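We got to Ristano a little before ten, which the sign on the gate said was when the onions opened. I had assumed there was a word missing. There was no word missing.

The Ristano Onion Fair happens on one weekend in October, in a town that otherwise does not ask for attention. Katia Ruggiero had been telling me to go for years. She grew up two valleys over and talks about the place the way other people talk about an uncle who can fix cars. I finally went, with her in the passenger seat reading directions off her phone one turn too late.

Parking is in a field. A man in a raincoat waved us toward the wettest part of it with real confidence. Admission is 6 euros, and for that you get a paper wristband and a map. The map shows the church, the main street and the first aid tent, and leaves the rest to your imagination.

## The main street

I'll say this for Ristano: it commits. The onions hang in braids from balconies, from streetlights, from the handlebars of bicycles that I don't think anyone planned to ride. The local variety is flat and copper-colored, like something that got sat on. People there will tell you it's sweeter than other onions, and then they will hand you a raw piece and watch your face.

It is sweeter. It is also a raw onion at ten in the morning.

The growers' stalls run down the left side and the people selling things to the growers are on the right. I found the right side more interesting. There was a booth for Boser, who make sorting machines and had brought one along with no onions in it, so that it ran all day with a hum and did nothing. Next to them a company called Sadowski was selling net bags. They had net bags in every color I know of and a few I'd call aggressive. The man working the booth explained that red netting makes an onion look fresher and yellow netting makes it look cheaper. I asked about the green. He said the green was for garlic, in a tone that closed the subject.

Katia bought three braids in the first twenty minutes and then had to carry them. I mention it because I got to carry them too.

## The weigh-in

At eleven they weigh the big ones. This is held in the covered market, on a stage, with a microphone that works for every second word. The judge this year was Gualtiero Vitale, who has grown onions his whole life and gave a speech that I would guess was good. I caught "soil," "my father," "disgrace" and "thank you."

The heaviest single onion came in at 1,750 grams. It belonged to Halima Ekwueme, who moved to the area to teach school and took up growing, she told me, to have something to talk about with the neighbors. They had plenty to talk about once she started winning. When her number went up, there was a silence in the second row that I would describe as agricultural.

I asked her what the secret was. She said water. I asked a man near the exit the same thing and he said she was cheating, then asked if I wanted to buy a braid.

## Lunch

Lunch is served in the school gym at long tables. You buy a ticket for a number, and the number is called in no order that I could work out. Mine was 147. They called 146, then 20, then 151. A kid at the next table was called, ate, and came back for seconds while I studied the basketball scoreboard.

The menu:

- onion soup
- onion tart
- stuffed onions
- a slice of melon

The soup was very good and I would drive back for it. The tart was fine if you like tart. The stuffed onions had been stuffed with, as far as I could tell, other onions. Sveva Rinaldi, who was running the kitchen, came out to ask how everything was, and I told her the truth about the soup and a kind version of the rest. She laughed and gave me another bowl. She wouldn't give me the recipe, but she did say that they start the onions the night before on the lowest flame they have, and that anyone who claims to do it in an hour is making something else.

## The afternoon, which is long

After lunch the fair loses its grip a little. There was a talk on storage by Tullio Guerra, whose family runs the big drying barn at the edge of town. I went because there were chairs. I stayed because he turned out to be the best speaker of the day, a heavyset man with a dry voice and a personal grudge against plastic boxes.

His main points, as I wrote them on the back of the map:

1. Don't wash them. You would be surprised who washes them.
2. Don't put them next to potatoes. They ruin each other.
3. Hang them somewhere dark with air moving through it.
4. If one goes soft, take it out that day. By the end of the week you'll be taking out its friends.

Someone asked about refrigerators. He looked at the floor for a while and then took the next question.

The barn tour came after. It's a tall building with slatted sides, and inside it smells so strongly that my eyes gave up before I was through the door. Racks go up to the roof. A ladder leans in the middle, and Tullio went up it mid-sentence and kept talking from the top. The wind comes through the slats from the valley side and does the drying on its own, with two old fans to help on still days. One of the fans has a name. I didn't catch it over the fan.

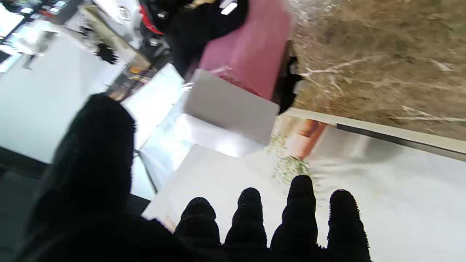 ## What to know if you go

- **Getting there.** There's a bus from the station, but the last one back leaves at five, and the accordion contest starts at a quarter to. Plan according to how you feel about accordions.
- **Money.** Bring cash. The one machine in town was out by noon, with a line of people standing in front of it anyway.
- **Shoes.** The field is a field.
- **Where to stay.** We had a room over the hardware store, booked through a site called Zodville that promised "valley views." You can see the valley if you open the bathroom window and are tall. The bed was good, the heat worked, and the owner left a bowl of onions on the nightstand in the spot where a hotel would put a mint.
- **What to buy.** The small braids. The big ones look great on the stall and then you have to live with them. The onion jam is worth it, the onion honey is a jar of honey with an onion on the label, and the onion liqueur should be tried once, standing up, near a door.
- **Kids.** There is a bouncy castle. It is shaped like a castle, and I heard a small boy complain about this at length.
- **Dogs.** Allowed on the street, not in the market. Onions are bad for dogs, so hold the leash short. The stalls are at nose height.

We left while the accordions were tuning, or had started; I'm not qualified to say. The man in the raincoat was still in the field, waving new arrivals toward the same wet corner, and it took two strangers and a floor mat to get us out of it. Katia put the braids on the back seat and buckled them in.

The car smelled of onions until the middle of winter. She's already asked if I'm driving next year, and I've told her I am, provided the onions go in the trunk.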